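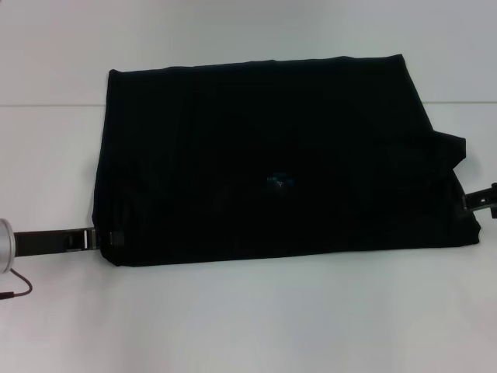

Pliage d'un vêtement noir sur le poste à deux bras.

FAQ : défaut de pincement sur les vêtements sombres

Cette page rassemble les questions reçues par le support de Trerkidbridge à propos du défaut de pincement des cellules de pliage Zalico. Elle concerne les exploitants, les conducteurs de ligne et les personnes chargées de la maintenance. Elle est mise à jour quand une information nouvelle est confirmée.

Quel est le défaut exactement ?

Sur les textiles noirs ou très foncés, l'une des deux pinces peut se refermer sur deux épaisseurs décalées au lieu du bord du vêtement. Le contrôleur considère la prise comme correcte et lance la mise en tension. Les deux bras s'écartent alors que le tissu est retenu de travers. Selon la matière, le vêtement glisse, se déforme ou se déchire au niveau de la couture.

Dans les cas les plus gênants, la limite d'effort n'a pas arrêté le mouvement. Le bras a continué jusqu'à la position prévue par la recette, puis s'est mis en défaut avec le message « écart de position » et le tissu toujours tendu entre les pinces.

Quelles cellules sont concernées ?

Toutes les cellules Zalico à deux bras équipées du module de vision Trina en version 4 et utilisées avec la recette « tee-shirt » ou « sweat-shirt ». Les cellules réglées uniquement sur le linge plat (serviettes, taies, draps) n'utilisent pas la même fonction de mise en tension et ne sont pas touchées.

Pour connaître la version installée, ouvrez le menu Système, puis Modules, puis Vision. Le numéro figure sur la première ligne.

Pourquoi les vêtements noirs ?

Le module Trina cherche le contour du vêtement, puis les plis à l'intérieur de ce contour. Sur un plateau blanc, le contour extérieur d'un vêtement noir est très net. Les plis intérieurs, eux, ne donnent presque pas de contraste. Un rabat de tissu resté sur le côté est donc lu comme une partie du contour, et le point de prise est calculé comme s'il n'y avait qu'une seule épaisseur.

Les petits marquages sur la poitrine ne jouent aucun rôle dans le défaut. Nous l'avons vérifié avec des pièces marquées et des pièces unies, sans différence. Les étiquettes cousues près du bord peuvent en revanche gêner la prise lorsqu'elles se trouvent sous les doigts de la pince, car elles ajoutent une épaisseur locale.

Quelles couleurs faut-il considérer comme sombres ?

Noir, bleu marine, anthracite et brun très foncé. Les gris chinés passent sans difficulté. Pour une teinte intermédiaire, affichez l'image de contrôle sur le pupitre : si vous ne distinguez pas les plis à l'écran, traitez la pièce comme sombre.

À quoi reconnaît-on une mauvaise prise avant la mise en tension ?

Regardez les côtés du vêtement une fois les deux pinces fermées. Un bord en escalier, ou un rabat qui dépasse au-dessus de la pince, doit conduire à interrompre le cycle. Un bord simplement ondulé ne pose pas de problème. Sur le pupitre, la valeur d'ouverture des doigts après fermeture est aussi un bon indice : si elle varie nettement d'une pièce à l'autre dans le même lot, il y a probablement plusieurs épaisseurs dans la pince.

Pourquoi la limite d'effort n'a-t-elle pas arrêté le bras ?

Il s'agit d'une seconde erreur, indépendante de la première. La limite d'effort est réglée dans la recette, mais elle n'était prise en compte qu'après la phase d'accélération. Sur un écartement court, cette phase couvre presque tout le mouvement. Le seuil était donc bien enregistré et bien affiché, mais il n'intervenait pas au moment utile.

L'arrêt d'urgence, les protecteurs et la surveillance de vitesse dépendent d'un autre circuit et ne sont pas concernés par cette erreur.

Comment le problème a-t-il été découvert ?

La blanchisserie Sundqvist nous a signalé en juin des coutures ouvertes sur des sweat-shirts de travail noirs. Nous avons d'abord cherché du côté des doigts de pince, et nous avons demandé leur remplacement. Le défaut est revenu avec les pièces neuves. Ce premier diagnostic était faux et il a fait perdre du temps à l'exploitant.

Nous avons ensuite repris les journaux de la cellule et reproduit la panne dans notre atelier. Sur une série de 168 cycles avec des vêtements sombres, 6 ont présenté une prise sur épaisseurs décalées. La même série avec des vêtements clairs n'en a présenté aucune.

Quelqu'un a-t-il été blessé ?

Aucune blessure ne nous a été signalée. Un conducteur de ligne a ouvert le protecteur pour dégager un vêtement encore tendu, et le tissu s'est libéré d'un coup quand il a tiré dessus. Il n'a pas été touché. C'est à la suite de ce signalement que nous avons classé le défaut en sujet de sécurité et rédigé la procédure de dégagement ci-dessous.

Faut-il arrêter la cellule ?

Non, si vous ne traitez que du linge clair ou du linge plat.

Pour les vêtements sombres, deux possibilités en attendant la mise à jour : les plier hors cellule, ou passer en mode pas à pas et valider chaque prise au pupitre avant la mise en tension. Le mode pas à pas est lent et ne convient pas à un gros lot. N'utilisez pas le cycle automatique avec une vitesse réduite. La vitesse réduite allonge la phase d'accélération et ne rétablit pas la limite d'effort.

Que faire si le vêtement reste tendu entre les deux pinces ?

Suivez les étapes dans l'ordre.

1. Appuyez sur Arrêt cycle. Si un bras bouge encore, utilisez l'arrêt d'urgence.
2. Laissez le protecteur fermé.
3. Au pupitre, acquittez le défaut, puis choisissez Manuel et Rapprocher. Les bras reviennent l'un vers l'autre à vitesse lente.
4. Attendez que le tissu soit détendu et repose sur le plateau.
5. Choisissez Ouvrir pince gauche, puis Ouvrir pince droite.
6. Dégagez les bras, coupez l'énergie au sectionneur et posez votre cadenas.
7. Ouvrez le protecteur et retirez le vêtement.

Ne coupez jamais un tissu tendu, et ne commandez pas l'ouverture d'une pince avant l'étape 4. Si la commande Rapprocher est refusée, appelez le support et laissez la cellule consignée.

Peut-on desserrer une pince à la main ?

Non. Les doigts restent serrés en cas de coupure d'énergie. En forçant dessus, on peut fausser le mécanisme, et la main se trouve exactement là où les doigts se referment au réarmement.

Que faut-il contrôler sur les bras après un incident ?

Les doigts des deux pinces d'abord : alignement, usure des surfaces de contact, jeu à la fermeture. Vérifiez ensuite que les câbles ne sont ni tirés ni pincés et que leurs connecteurs sont bien enfoncés. Terminez par un retour à l'origine des deux bras. Si l'un d'eux signale un décalage, refaites l'étalonnage avant de relancer la production.

Un incident isolé n'impose pas de changer les doigts. Remplacez-les si une surface est marquée ou si la fermeture n'est plus parallèle.

Changer l'éclairage ou la couleur du plateau peut-il suffire ?

Nous avons essayé les deux. Un éclairage plus rasant fait mieux ressortir les plis, mais il crée des ombres le long du bord inférieur des vêtements clairs, et le module les prend parfois pour du tissu. Un plateau gris réduit la précision du contour sur toutes les pièces. Ni l'une ni l'autre de ces solutions n'est retenue, et nous vous demandons de conserver le plateau blanc d'origine.

Que corrige la mise à jour ?

Elle contient deux corrections. La limite d'effort s'applique désormais dès le début du mouvement, sur les deux bras. Le contrôleur compare aussi l'ouverture réelle des doigts à l'épaisseur attendue pour la recette. En cas d'écart, la pince s'ouvre, recule et tente une nouvelle prise un peu plus loin sur le bord. Après un second échec, la cellule s'arrête et demande une intervention, sans avoir tendu le tissu.

La détection des plis sur tissu noir n'est pas améliorée par cette version. Les mauvaises prises existent toujours ; elles sont repérées avant l'écartement des bras.

Comment l'installer ?

Le fichier se trouve dans l'espace client, rubrique Zalico. La cellule doit être vide, bras à l'origine. Copiez le fichier sur la clé de maintenance, branchez-la au pupitre et lancez Système, Mise à jour. Ne coupez pas l'alimentation avant l'apparition de l'écran d'accueil. Les recettes sont conservées, mais relevez vos seuils d'effort au préalable pour pouvoir les comparer ensuite.

Faites enfin un essai de limite d'effort avec l'éprouvette textile fournie dans le coffret de maintenance. Le bras doit s'arrêter et le pupitre doit afficher le code 99. Si un autre code apparaît, ne reprenez pas la production et contactez-nous.

La cellule s'arrête plus souvent depuis la mise à jour. Est-ce normal ?

Oui, sur les lots sombres. Les arrêts correspondent à des prises qui seraient auparavant passées en mise en tension. Si les arrêts touchent aussi des vêtements clairs, l'épaisseur attendue est sans doute mal renseignée dans la recette. Les sweat-shirts molletonnés demandent une valeur plus élevée que les tee-shirts ; une recette copiée de l'un à l'autre doit être corrigée.

Les vêtements abîmés sont-ils pris en charge ?

Oui, pour les pièces traitées avec une recette d'origine ou une recette validée par nos services. Joignez à la demande le journal de la cellule et une photo de la couture. Gardez les vêtements jusqu'à notre réponse. Les doigts de pince remplacés à notre demande pendant le premier diagnostic sont remboursés sans démarche supplémentaire.

Comment signaler un nouveau cas ?

Depuis le pupitre, choisissez Journal, puis Exporter, et envoyez le fichier au support avec le type de vêtement, la couleur et la recette utilisée. Exportez avant de redémarrer : les mesures d'effort du dernier cycle sont effacées au redémarrage. Pour un vêtement resté tendu ou un mouvement qui ne s'arrête pas, utilisez la ligne d'astreinte indiquée sur la porte de l'armoire électrique.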